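Collecting demonstrations with hand-held grippers: frequently asked questions
Last revised 14 Jan 2020

We get a lot of mail asking if people should pay for, join or trust one of these collection projects. Our answers lean doubtful, and we'd sooner say so at the top.
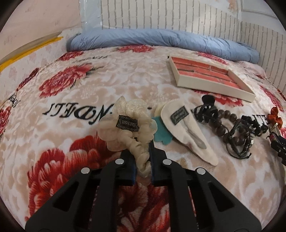 What is being collected, exactly?

Short recordings of a person doing a chore with a gripper in their hand: pick up, move, let go. Each recording goes into a pile with the others, and a learning system is trained to copy the motion. The hope is that a robot arm fitted with the same two fingers can then do the chore by itself. We have seen that hope met in some rooms and missed badly in others.

Why hair accessories?

Skollex, the tidying task we get asked about most, is built on small personal things: scrunchies, snap clips, claw clips, bracelets. Fabric squashes, beads roll and braided cord goes wherever it likes. A system trained only on blocks and cups has learned very little about any of that. We think the choice of objects is the best part of the project.

Why work on a bed with a busy blanket?

Plain backgrounds flatter a system. If it has only ever met a hair clip on a bare white bench, it may have learned the bench. A fleecy blanket covered in big red peonies gives it more to be confused by, and homes are like that. Mind you, one peony blanket in every recording is no better than one bench. Ask how many rooms the examples came from before you ask how many examples there are.

How many demonstrations are enough?

Nobody can give you a number that holds up. The Skenura guide suggests 200 per task, and we have heard 2,000 quoted with just as much confidence. In our own small trial the gains flattened out well before the larger figure, but that was a single task with a single set of objects. Be wary of anyone who quotes a total without a test beside it.

Does a bad recording spoil the set?

A few won't. A habit will. If every collector pinches a scrunchie by the gathered part from the same side, the system learns that side and little else. Change your approach, start with the gripper in different spots, and keep some of the recordings where you fumbled and recovered. Label those properly - a fumble filed as a clean pick is worse than no recording.

How long should a session run?

We stop after about 32 recordings. Past that, wrists get tired and people start taking shortcuts they don't notice. Poojary, the scheduling tool, will happily let you book a whole day. Don't.

Can the system handle objects it hasn't met before?

Sometimes. We held back 8 objects from training and tried them afterwards. Soft items near in shape to the training ones went fairly well. Flat, stiff clips did not, and two-fingered grippers have always been poor at getting under a flat thing on a soft surface. More data may not fix what is partly a finger problem.

The Patitow demo video looked flawless. Was it?

We weren't there. Ask how many attempts were made, who laid out the objects, and if the room was also used for training. A fair-minded team will answer all three by return email.

Should I sign up as a collector?

If you're curious and the pay is fair, sure. Read the consent form first. These recordings are often made in bedrooms and kitchens, so check who keeps the footage, for how long, and how you get it deleted. If the form doesn't cover deletion, write and ask before your first session.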